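3.2 Preparing and laying out the garments

The garments came from two sources: household donations collected in Pemholm in April, and returned stock from the Prideck depot. After sorting, 204 pieces were kept, and 87 of these were jackets or other outer layers. Items with broken zips or torn linings were set aside and are not included in the results.

Each jacket was laid flat on a white sheet before folding, with the collar at the top (Figure 4). Dark fabrics gave us the most trouble. Creases in charcoal or navy cloth are hard to see under indoor light, and the coders often disagreed on whether a sleeve was lying flat. On a white sheet the outline of the garment was much easier to judge, so we used the same colour of sheet for every piece, including the pale ones.

We followed the folding order set out by Krishnan in the Bemivetti handbook: sleeves in, sides to the centre, then hem to collar. Slippery fabrics tended to open again after the second fold. For these we allowed one extra smoothing step and recorded it separately. In total 910 folds were coded, and any fold that had to be restarted was counted once.

Figure 4. Dark jacket spread on a white sheet, with a small orange-and-red logo just below the collar.
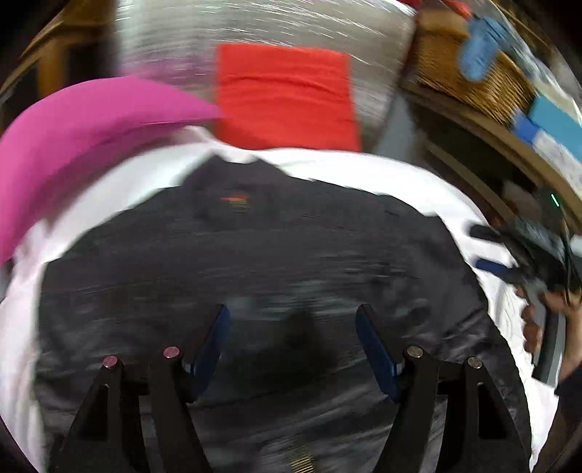
Agreement between the two coders was lowest for the sleeve step, and we return to this in Section 4.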